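The Brick Room at Ross Street - Gallery

The brick room is the long ground-floor room at the back of the old Flitov building on Ross Street. It was a parts store for most of its life, then a print shop, and for the last 6 years it has been a shared workroom that people rent by the half day. Members use it for sewing, bookbinding, label printing, small repairs and anything else that needs a flat surface and decent light.

We get a lot of questions about the room from people who haven't been inside yet. Most of them want to know about the wall, the tables, or both. This page covers those two things, with notes from some of the people who work here. Bookings and rates are on the separate page.

The wall

The wall is the original brick and runs the length of the room. The colors go from terracotta and orange-red to a dusty pink, and the mortar is pale gray. When the print shop moved out, the brick was behind plasterboard. Lise Hawthorne, who holds the lease, had the board taken down one June and decided to leave the brick alone after that. It has been brushed and vacuumed. It has not been sealed, sandblasted or repainted.

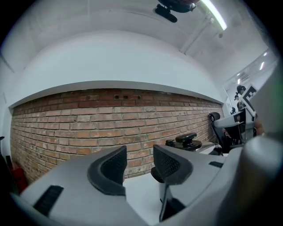

Photo courtesy of the Ross Street Workroom

White tabletop against the brick, with a black-handled device set out on it. The row of small dark holes is in the upper part of the wall, where bricks are recessed or missing.

People ask about those holes more than anything else in the building. Ginette MacDonald worked upstairs when it was still a parts store, and she remembers timber racking on that side of the room. Her guess is that the holes held the ends of the rack supports. We have not found a drawing that shows it either way. Please don't put anything in them - pencils and thread spools have gone in before and are hard to get out.

The whitish patches and the bits of paint were left where they were. A few members have asked to clean them off for photo backdrops, and the answer is still no. The mortar is soft and comes away if it is scrubbed. Tape is also a problem on this wall, including the low-tack kind. If you need to hang a sample or a sheet of paper, there are two rolling stands in the hall closet.

The tables

The white tables came from Getholm when it closed its showroom. Lise bought them as a lot for $595, delivery included, and they were carried in through the loading door. The tops are smooth and wipe down with a damp cloth. Use a cutting mat for any knife work, and put a board under anything hot. There is a stack of boards by the sink.

Kirsten Sutherland binds notebooks here and likes to work right against the brick. She lays a strip of felt along the back of the table so the mortar dust doesn't get into her paper. If you work in white fabric or uncoated paper, you may want to do the same. The felt is kept on a roll next to the boards and you can cut what you need.

Darlene Charbonneau prefers the far end, where it is quieter and the street door can't be heard. She is usually in by 8 a.m. and gone before lunch, so that end is often free in the afternoon.

Equipment that belongs to the room has a green dot on it. Anything without a dot is a member's own, so ask before you pick it up. Tables should be cleared at the end of a booking, and larger items can go on the Lolleck shelving in the hall if they have a name and a phone number on them.

Light and size

The room holds about 35 people for a talk, fewer when the tables are out. Morning light is good. After 4 p.m. in winter you will want the overhead lights, and they have a slightly warm tone that makes the brick look redder than it is by day. Keep that in mind if you are matching thread or ink. Daylight lamps can be borrowed from the office.

Keegan Bélanger has measured the room and drawn a floor plan with the outlets marked. A printed copy hangs inside the door, and he can email it to anyone planning a larger setup.

More pictures of the hall, the sink area and the loading door will be added when the hall floor is finished.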